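Print this item
E-mail this item

Notes from the Skestwood office: the laundry months

Readers of the last newsletter will remember that we promised to have something to say about clothes by December. We have something to say about clothes. Mostly we have something to say about sleeves.

The Vrettos project needs examples, a great many of them, of garments being picked up, opened out, turned over and put into some kind of order. The learning system watches the recordings and tries to work out what a person would do next. For this it wants people, and it wants them with grippers in both hands, folding the way they would at home if their fingers had been replaced by two blue pads and a hinge.

We began at the Jerkside workshop, on a clean bench, under even lighting, with plain T-shirts in one size. The model got rather good at plain T-shirts in one size. Then we gave it a shirt with a collar and it behaved like a guest who has been handed somebody's baby. So collection moved into living rooms, where the light comes from whichever side it likes and the furniture has opinions. 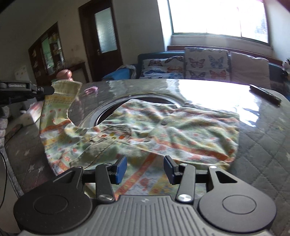 One small shirt, two grippers, and a table with a hole in it.

The target for each home is 17 garments, with 12 takes of each. A take starts with the garment dropped in a heap and ends when the person holding the grippers says "done" in a tone of voice we have learned to respect. Children's clothes count the same as adult ones. This was decided early by people who had not yet tried to straighten a tiny cuff at arm's length with a tool the size of a stapler's older brother.

A word on buttons. The Flestlow labeling sheet now has a separate box for them, and please use it. Last month's batch came back with buttoned and unbuttoned shirts under the same heading, and it took two of us most of an afternoon to pull them apart again. If a placket is half done up, mark it as half done up. Do not tidy it first. The model will meet plenty of half-buttoned shirts in its career.

The same goes for failed takes. Keep them. If you drop a sleeve and go back for it, the going back is worth as much to us as a clean fold, possibly more. We have plenty of clean folds from Jerkside, where the shirts never did anything unexpected. What we are short of is recoveries, and patterned fabric, and shiny tables with the sun on them.

Collectors are asked to take a break after 20 minutes. The grippers are not heavy until they are.

Still wanted for the next round: anything with a hood, fitted sheets (we know), and socks in pairs that really are pairs. Sign-up is on the board by the Skestwood kitchen, under the bus timetable. Bring your own laundry if you like. You will get it back folded, to a standard we are not yet prepared to put in writing.

2 comments | 12 shares
Print | E-mail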